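Brivard Media Institute Opens Applications for Regional Reporters' Fellowship

MACHALA – The Brivard Media Institute is now accepting applications for a fellowship aimed at reporters and editors who work for small newsrooms outside the large cities. The program begins in December and is open to staff and freelance journalists in print, radio and online media.

The fellowship has places for 48 people. Those selected will attend two residential sessions at the institute's training center in Machala and will work between sessions with an assigned editor. Each fellow is expected to finish one long piece of reporting, or a series, and to publish or broadcast it in the outlet that supported the application.

Tuition, lodging and meals are covered. Travel costs are repaid on presentation of tickets, up to the limits set out in the application guide. Freelancers may also request a stipend for the days they spend in class, as they would otherwise lose paid work.

The program was drawn up after the institute surveyed 366 journalists at local outlets last year. Most said they had received no formal training since leaving school or university. Many had never studied journalism at all and had learned the work at their desks. The subjects they asked for most often were reading public budgets, dealing with requests for official records, and checking figures supplied by government offices and companies.

"We had planned a course on long-form writing, and the answers to the survey changed that," said Vratislav Danko, director of training at the institute. "People wanted to know how to read a town's accounts and what to do when a records request is refused. Writing is still in the program, but it comes in the second session, after the reporting has been done."

The first session deals with sources and documents. Fellows will work with real budgets, court filings and procurement notices from their own districts, and are asked to bring at least one document they have had trouble understanding. Classes start at 9:00 a.m. and end at 4:30 p.m., with evenings kept free for reading and for meetings with editors.

The second session covers structure, editing, legal review and corrections. It includes a full day on interviewing people who have suffered a loss or a crime, and a half day on the safety of reporters who work alone. Radio fellows will have separate classes in script writing and sound editing. 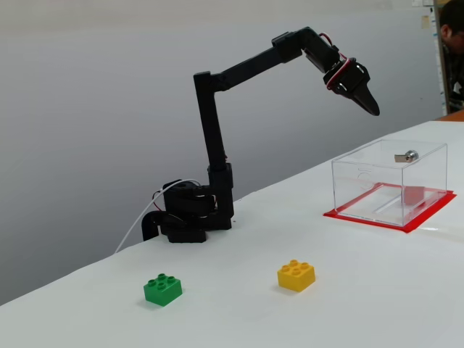
By Matěj Hájek
Brivard Media Institute, Press Office

Between the two sessions, each fellow will speak with an assigned editor every other week. The editors come from daily papers, public radio and two investigative outlets, and have agreed to read drafts as well as notes. They will not have the right to approve or stop publication. That decision stays with the fellow's own newsroom.

Part of the course material will be delivered through Trirevow, the online classroom the institute has used for its short courses. Fellows will find readings, recorded lectures and exercises there, and can hand in drafts through the same account. All of the material can be downloaded for use without a connection. Printed copies will be mailed on request.

The institute is running the fellowship with the journalism department of Drarnik College, which will provide classrooms for the radio group and access to its library and newspaper archive. Four members of the department's teaching staff will lead classes. Fellows who complete both sessions and the final project may apply to have the work counted toward the college's certificate in journalism. The college will decide on those requests one by one.

Danko said that the partners also want journalism teachers to take part. Six of the places are set aside for people who teach reporting or editing and who still practice it. Teachers will follow the same program as the other fellows and will prepare a course outline in place of the long piece of reporting.

"A lot of teaching still relies on textbooks written before most of these records were online," Danko said. "We would like the outlines to be shared, so a teacher in another town can pick one up and use it the next term."

The finished outlines will be placed on the institute's website for free use. Published work by the fellows will be listed on the same page, with links to the outlets where it appeared.

How to apply

Applicants must have at least two years of experience and must currently work for, or regularly contribute to, a local or regional outlet. There is no age limit and no degree is required. Applications should include:

A completed application form
Two samples of published or broadcast work
A project proposal of 2000 to 3000 words, with a list of the documents and interviews it will require
A letter from an editor stating that the outlet intends to publish the finished work

Teachers should send a sample lesson plan in place of the project proposal, and a letter from their school in place of the editor's letter.

Proposals may be on any subject of public interest in the applicant's area. Work that has already been published will not be considered, although a new part of a continuing story is acceptable. Joint applications by two reporters from the same outlet are allowed – each must fill out a separate form, and they may submit one proposal between them.

A panel of five editors and teachers will read the applications. Some applicants will be asked to take part in a short telephone interview. All applicants will be told of the result by email, and those not selected may ask for written comments on their proposals.

The application form and guide are available on the institute's website and at the front desk of the training center in Machala. Questions about eligibility should be sent to the training office. Media inquiries should be addressed to Matěj Hájek in the press office.

About the Brivard Media Institute

The Brivard Media Institute is a nonprofit training organization for working journalists. It offers short courses, residential programs and editorial advice to local newspapers, radio stations and news websites.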